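Ravinau halts two-arm sorting cells after gripper fault

Fri 23 August
By Victor Athumani

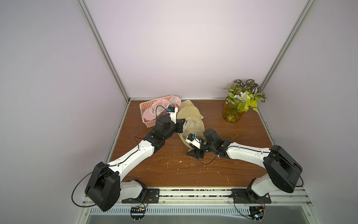

A two-arm cell with caps and a basket on the work surface. Photo: Ravinau

Ravinau has suspended work at all of its two-arm sorting cells at the Tunine site after a fault in which a gripper failed to release fabric items on command. No injuries were reported, the company said in a statement.

The fault was first recorded in June, when an arm placing caps in a basket kept its fingers closed after the release signal had been sent. The arm then began its return movement with the cap still held, pulling the basket across the table until an operator pressed the stop button. The cell was restarted the same day and the matter was entered as a minor event.

A review of the control logs has since found 252 late or missed releases in over 2000 cycles. In most cases the gripper opened on a second attempt and the work continued without an alarm. Operators were therefore unaware of how often the fault was taking place.

The review traced the missed releases to the wrist wiring. Repeated bending near the last joint had weakened a connector, and the signal to the gripper dropped out when the arm was turned sharply downward. The control software, supplied by Pandden, treated the loss of signal as a short delay and allowed the next movement to begin.

"The arm should not have moved until the gripper had confirmed that it was open," the statement said. "That check was not in place, and the company accepts that the June event should have led to a fuller inspection."

Ravinau said soft goods had made the fault harder to detect. A cap caught by its lining or brim offers little resistance, and the force limits set for the arms were seldom reached - even when an item was being dragged.

The cells will stay out of service until the wrist connectors have been replaced and the cables fixed in new clamps. Pandden is to supply a software change that stops both arms whenever either gripper fails to report its position. Each cell must then complete 819 cycles without a missed release before it is returned to use.

Staff at Tunine have been told not to reach into a cell to free a held item unless power to both arms has been cut and locked off. Sorting will be done by hand in the meantime, and orders handled through the Muli warehouse may be delayed.

Related items
Muli warehouse extends evening hours
Pandden issues revised stop-button guidance
Tunine site to train 40 operators in lockout procedure
Ravinau names new head of plant safety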